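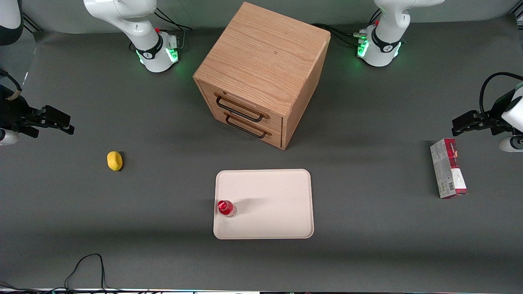
What the arms changed at our packing benches

I have worked in the returns room at Mukby for nine years. We take back small household goods for a handful of online sellers, check them, and either repack them or write them off. Last August the company put in the first pair of robot arms, bought through a supplier called Atasier. A few people who used to work with me have asked how it went, so I am writing it down.

Before the arms, there were benches along the wall and one person at each. A tote came down the rollers, you took out an item, looked at it, scanned it, and put it where it belonged. A good part of every shift was putting small things away in drawers and trays. The looking took some thought. The putting away was mostly wrists and shoulders.

The putting away is what the arms are for. They are mounted on the far side of the table, one at each end, with black grippers that come in from the left and the right. The items we are trying now are a mixed set: a small red bottle, a yellow thing shaped like a lemon, a red and white carton with a barcode. There is a tray, and a little wooden cabinet with two drawers and black metal handles. When we are done with that set we will move on to the soft goods, which everyone expects to be harder.

The job of bench tender

My job title changed from returns associate to bench tender. The pay went up by a small amount. I was hoping for more and said so at my review.

A tender sets up the table, starts the run, watches it, and fixes what needs fixing. If an item gets dropped, you stop the arms, pick it up, put it back and restart. You also fill in a log. The log was a paper sheet at first and is now a form on a tablet with 26 fields, and I still think half of them could go. It asks for the same item code in two places.

I did not expect the watching to be so tiring. When I packed by hand my mind could wander and my hands kept going. Now my hands have little to do and I have to keep my attention on something slow. By the middle of the afternoon my eyes are sore. We asked for shorter turns at the table and got them. You tend for an hour and then swap with someone doing inspection, and that works much better than the half shifts we had in the beginning.

My shoulder is better. I had trouble with it for a long time from reaching up to the second shelf, and I have not had to see anybody about it this winter. I put that down to the change in work, although I also stopped bowling.

What it does well and what it does not

Cartons are easy, or easy enough. A box has flat sides and the fingers close on it the same way each time. Bottles depend on how they are lying. Anything round takes more tries.

Drawers took up most of the fall. A person opens a drawer without thinking about it, and you can tell from the feel if it is sticking. The arms had to be set up for the pull on each handle, and then for how far to pull, and then for closing it again without shoving the whole cabinet back. One of our people suggested wider drawers, and the supplier said they would look into it. I have not heard any more about that.

For speed, the arms are still slower than a good packer. In the last week I kept track of, my table handled roughly 61 percent of what I would have done by hand in the same hours. But one tender can cover two tables once things are running smoothly, and there is a table that runs into the evening when we used to be dark. The managers look at the total for the day, and the total is up.

The people

There was a lot of worry before August. We had a meeting in the break room where we were told there would be no layoffs, and so far there have been none. What has happened is that when people leave they are not replaced. Three have gone since then. Two went over to Solheim, which still does everything by hand and pays a bit less. The other one retired, and would have done that anyway.

So the room is quieter. I used to have someone on each side of me and we talked all day. The tables are set farther apart now, and you cannot really hold a conversation across them. Lunch has gotten longer to make up for it. I miss the talking more than I thought I would, and I have told the managers that. They moved the inspection desks closer to the tables in response, which helped some.

The newer people do not mind. They never did it the other way, and they like the tablet. One of them has gotten good enough at setting up a run that the supplier's technicians call and ask for that person directly. I would like to see a proper job made out of that, with proper pay. At the moment it is just extra work that comes with being quick.

Next

Our other site, Bunmont, gets its first table this spring, and I have been asked to go over for a couple of weeks to help train. I said yes. I plan to tell them to ask for the hourly swaps from the first day, to get good stools, and to argue about the form before it is final.

If you used to work with us and want to know about anything I left out, leave a comment and I will try to answer it. I check this page most evenings after supper.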